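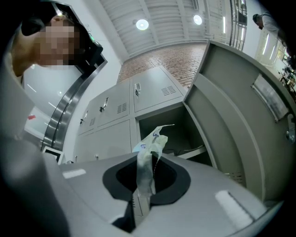
Can thin plastic bags go in the curbside bin?

Posted by talinska_mai, 7 March 2025

We moved to Sellow in the winter and our recycling card only says "plastics." I have a drawer full of produce bags and thin grocery bags, all clean. Do they go in the blue bin, or is there somewhere to take them? I don't have a car during the week, so closer is better.

3 replies

prusero60
No bags in the blue bin. They wrap around the sorting equipment and the whole line has to stop. The grocery store on Mill Road has a drop box inside the entrance, to the left of the carts. It takes produce bags, bread bags and the wrap from paper towels. Shake out crumbs and pull off any paper labels or receipts. They don't want anything that crinkles loudly, like chip bags. It's open until 7 most evenings and the number 2 bus stops across the street.

gravelpath
I just put mine in the trash.

Sellow_Eastside
The first reply is right about the bin. One thing to add: the drop box gets full after holidays, and people leave bags on the floor next to it. Those get thrown out, so take yours home and try again later. If yours are in decent shape you can also ask at the food pantry. They took nearly 60 from me in March, but only the kind with handles.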